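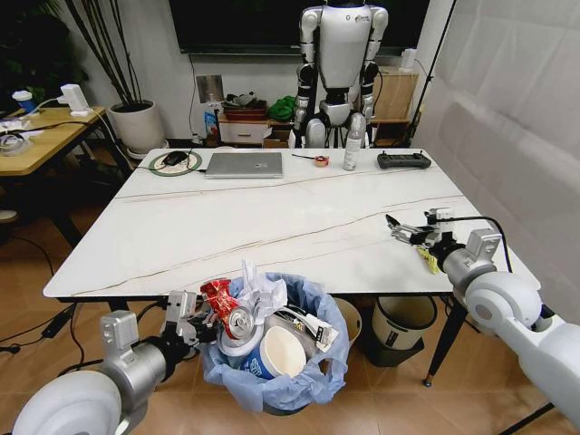
토요일, 오전

Rornora 배포본의 라이선스 점검을 이어서 했다. 의존성 목록은 직접 의존과 간접 의존을 합쳐 300건이다. 어제까지 스캐너가 자동 판정한 것을 제외하고 수동 확인 대상으로 남은 항목이 122건이었는데, 오전에 그중 절반 넘게 처리했다. 대부분은 LICENSE 파일이 하위 디렉터리에 있거나 파일 헤더에 SPDX 식별자가 빠진 경우였다. 원문 대조 후 MIT 또는 BSD 3-Clause로 확정하고 근거 커밋 해시를 비고란에 적었다.

문제는 Tikia 파서다. 저장소 최상위에는 Apache-2.0으로 표시되어 있는데 src/compat 아래 16개 파일의 헤더는 GPL-2.0-only로 되어 있다. 두 라이선스는 한 바이너리로 결합해 배포할 수 없다. Apache-2.0의 특허 종료 조항을 GPLv2에서는 추가 제한으로 보기 때문이다. "or later" 문구가 있었다면 v3로 올려 해석할 여지가 있었겠지만 헤더에는 없다. 이력을 거슬러 올라가 보니 해당 파일은 초기 커밋부터 같은 헤더를 달고 있었고, 최상위 LICENSE만 나중에 교체되었다. 교체 당시 기여자 동의를 받은 기록은 찾지 못했다. 메일링 리스트 보관본도 그 기간이 비어 있다.

선택지는 2가지로 적어 두었다. 첫째, compat 모듈을 빌드에서 제외한다. 구형 입력 형식을 읽지 못하게 되는데, 지금 그 형식을 쓰는 곳은 Karam 연동부뿐이다. 둘째, 별도 프로세스로 분리하고 표준 입출력으로만 통신한다. 이 경우에도 자료 구조를 얼마나 긴밀하게 주고받느냐에 따라 결합 저작물로 볼 소지가 남는다. 분리했다는 형식만으로 안심할 수는 없다. 일단 첫째 안으로 빌드를 돌려 보았고 단위 테스트는 통과했다. 통합 테스트는 아직.

오후

Cukodov 쪽 기여자 계약서 초안을 다시 읽었다. 제3조의 저작권 조항은 양도가 아니라 비독점적 이용허락이므로 저작자가 권리를 보유한다. 재허락권이 포함되어 있어 향후 라이선스 변경은 가능하다. 다만 특허 조항의 범위가 "기여물이 포함된 모든 제품"으로 되어 있어 지나치게 넓다. 기여물 자체, 그리고 기여 시점의 프로젝트와 기여물의 결합으로 한정하는 문구를 넣어 수정안을 만들었다. 업무상 저작물 확인란도 누락되어 있었다. 회사 소속 기여자라면 저작권법 제9조가 걸리므로 고용주 동의서를 별지로 붙여야 한다.

NOTICE 파일 생성 스크립트에서 버그를 하나 찾았다. 저작권 표시 줄에 연도가 두 번 나오면 뒤쪽을 잘라 버린다. 정규식을 고치고 다시 생성해 diff를 확인했다. 글꼴 파일의 OFL 예약 글꼴명 표시가 빠져 있는 것도 같이 발견해서 수동으로 추가했다.

남은 일: 수동 확인 잔여분, Karam 통합 테스트, Tikia 관리자에게 보낼 질의 메일. 메일에는 파일 목록과 최초 커밋을 첨부할 것. 5월 배포 전에 답이 없으면 제외 상태로 나간다.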